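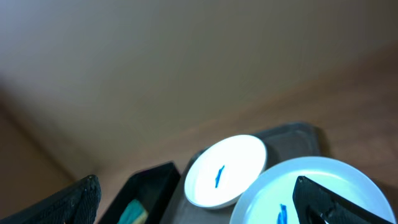 Skelavier, the 1980s space serial that ran for a single season of 17 episodes, is coming back to home video in January, distributor Medve has confirmed.

The seven-disc set will include every episode in broadcast order, along with the feature-length version of the opening story that was cut together for overseas theaters. That version runs 48 minutes shorter than the three episodes it was made from and drops the mining colony subplot entirely. It has not been sold in any form since the rental tape went out of print.

Medve says the episodes were scanned from the original film negatives where those could be found. Two reels from "The Hollow Moon" are still missing, and those sections come from a broadcast tape. Viewers will notice the change in picture quality, the company said, but no scenes have been left out.

The effects shots have not been redone. The model of the freighter Fellix appears as it was filmed — wires included, in a couple of the docking sequences — and the original mono sound is the default track.

Extras include a gallery of production sketches, the network's trailers and a booklet with an episode guide. A commentary planned for the final episode was dropped.

The set is limited to 1,765 copies. Orders open at noon on the Medve website, and a standard edition without the booklet will follow later in the year.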